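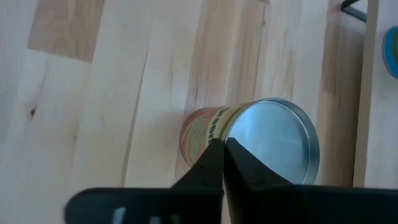
Tin on the boards, 23rd

Wigilia for a crowd – how strict are you about the old customs?
Posted by Farzana_G, September 23, 2018

Hello all, I know it's early but I like to have December sorted well ahead. My neighbour Grażyna Żak has asked me to help with her Polish Christmas Eve supper, and this year it's spread to half the street (66 yeses so far, out of 100 invitations!). She wants twelve meatless dishes, hay under the cloth, a place laid for the unexpected guest and not a bite eaten until the first star. I'm thrilled to be asked, but with so many little ones coming I do wonder about the star.

Wokgate
Lovely idea. We did one for 19 people and cut it down to seven dishes, and everyone went home full and happy. I'd start at five, star or no star. 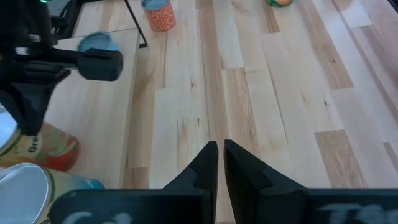
And do buy the pierogi in, unless you've got plenty of hands. My mother-in-law would have fainted, but she had four sisters to help her and I had a teenager who wandered off after the first tray.

Perrine T
I'm going to disagree with Wokgate, kindly meant! The waiting is the best bit. My children used to press their noses to the window, and they still talk about it now they're grown up. If it's cloudy, somebody just declares a star.

Corrado_R
With Perrine on the star, with Wokgate on the pierogi. In my family it's seven fishes on the same night and I've heard this argument every year of my life – my aunt says seven, my father says nine, and we eat whatever the fishmonger had left. 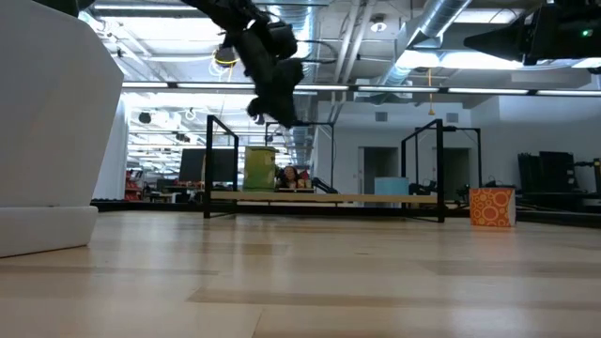
Pale floorboards, with the long low shelf further back

Farzana_G
Thank you, you've all cheered me up no end. I showed Grażyna the thread and she says twelve dishes or she's going to her cousin's, so twelve it is, though she'll allow bread and the compote to count as 2 of them. We're still talking about the star.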